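Ticket 146: Silver spot feed stale after overnight rollover
Opened 18 December 2021 by Leopoldo Ocampo
Product: Pollus price gateway
Status: Resolved

Silver and platinum quotes stopped updating at the session rollover. Gold and palladium were not affected. The chart page kept showing the prior close as a live bid, so the daily change read 0.00 per cent.
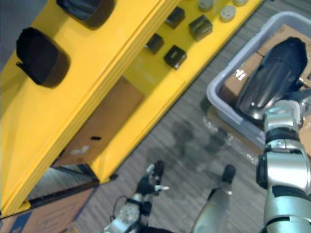 Were any client orders filled at the stale price?
None were. The order desk takes its quotes from Drornska, and that feed stayed current throughout.

Log
Restarted the Pollus listener. No change.
Compared symbol maps. The two failing metals still pointed to the November contract codes.
Loaded the new map on the test host. Silver resumed, platinum did not.

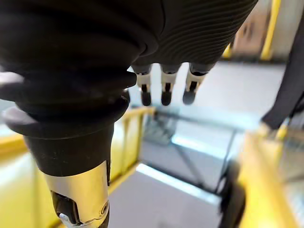
Platinum had a second entry in the override file, left from the Perus migration. Removed line 128 and reloaded. Both metals updated within 3 seconds.

Follow-up: Ochoa to add a stale quote alarm with a limit of 2 minutes. Closed.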